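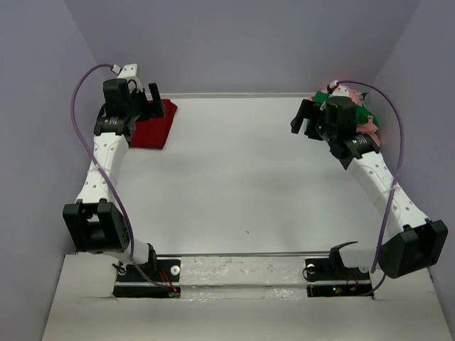 Week four, then, and we've reached comedy timing in popular film, which I've been looking forward to since I wrote the module! Last week we did the chase, and a few of you asked why the same gag gets a roar in one film and a shrug in another. I think most of it comes down to how long the director makes us wait. Take something as dull as a folded red cloth on a white table. Hold on it for a moment and we're only looking at a cloth. Hold on it a good while longer and we start to expect something of it (a mouse underneath, a missing ring, a letter), and by then the director has us. Colour helps a lot, too. A red thing against pale walls gets looked at first, and comedy directors have leaned on that for as long as they've had colour stock.

The film for this week is Closine, directed by Jucélia Tavares. It runs a bit long, so please don't start it at midnight the night before class. It's a hotel farce, set in the seaside town of Isalard, and the plot is silly: two sisters book the same room under different names and spend the weekend avoiding each other. Don't worry about following who has which key. I've seen it more times than I'd like to admit and I still lose track somewhere in the second act.

What I'd like you to watch for is doors. Tavares nearly always lets us hear a door before we see it, and the sound comes early enough that we get to dread it. Compare the breakfast sequence with the one in the lift, where she takes the sound away altogether. I laughed much more at the second, but Unnur Hjaltadóttir, who taught this module before me, swears by the breakfast, so do argue with either of us.

Reading: the chapter by Mawar Jugah on pauses, pages 2 to 16. She's very good on audiences and a bit hard on slapstick (I've scribbled rude things in my margins). The Ots interview with Tavares is optional but quick, and she's funny in it.

For your written piece, pick one gag from any popular comedy and write 800 words on its timing. Say when we first suspect what's coming, when the character does, and how big the gap is. Please don't retell the plot! I need a sentence or two of it at most. If you're stuck, send me 300 words of rough notes first and I'll tell you whether there's an essay in there.

Deadline is 19 February 2018, in the box outside my office in Cidholm or by email. Next time we're on double acts, so bring a favourite pair and be ready to defend them.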